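# The Plomilum bread basket

We have sold bread baskets at Clenbridge for longer than we have sold almost anything else, and the Plomilum is the one I find myself reaching for at home, which I suppose is as good a recommendation as I can give. It's a rectangular basket in very dark brown, woven from synthetic rattan, with sides that lean outwards a little so that it looks generous even with very little in it. Put it on a pale table or a white cloth and it really does stand out beautifully (my mother-in-law thought it was far dearer than it is, and I didn't correct her).

The part people tend to notice first is the rim. It's a good thick one, with plump strands twisted over and over like rope all the way round, and it gives you something comfortable to hold when you're passing the rolls down a long table.

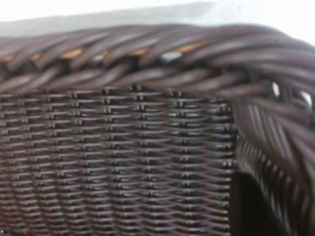
Being synthetic, it asks very little of you. Shake out the crumbs over the sink, give it a wipe with a damp cloth and a drop of washing-up liquid, and use an old soft toothbrush if flour has got down into the twist. Leave it upside down on a tea towel to dry. Please don't put it in the dishwasher or a warm oven, however tempting it is when the bread is coming out and everyone is sitting down!

The weave is close on the bottom but has small gaps in the back wall, so a bit of air can get in. For very crumbly things, or anything sticky, I'd pop a napkin in first. We do a plain cotton liner called the Utorholm, which folds over the rim and goes in the wash with everything else.

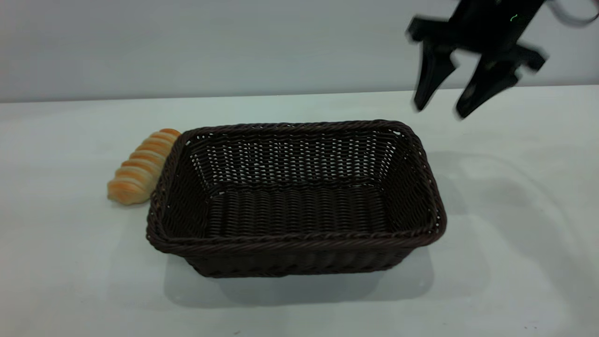
*Plomilum basket in dark brown, with a ridged roll alongside.*

Now, a word on what to put in it. Rolls are the obvious thing, and long ones look especially nice laid at a slant, but it's just as happy with croissants at breakfast or slices of a cut loaf under a cloth. At our house it goes back on the dresser between meals and fills up with satsumas and post.

**Ordering.** Baskets are sold singly or in a set of three, and we send them out within two working days. If yours isn't quite what you hoped for, you have 23 days to post it back to us. Cafés wanting five or more should write to Gilang Ngau, who will sort out a price and can usually tell you when the next delivery is due. 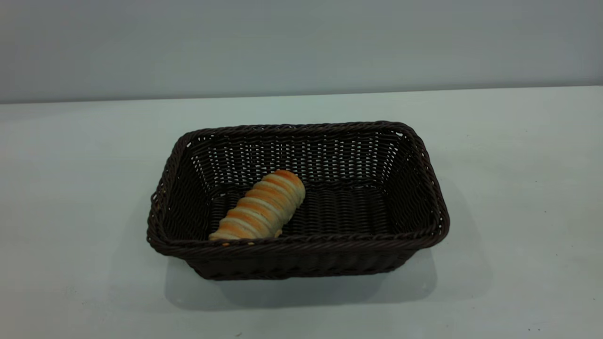

Afiq Yusof: We bought the set in August and they're on the table every single day. I like that they're light enough for the children to carry. My only grumble is that I should have ordered the liners at the same time, as sesame seeds do get everywhere.

Liners can be added to any order, or sent on their own by letter post.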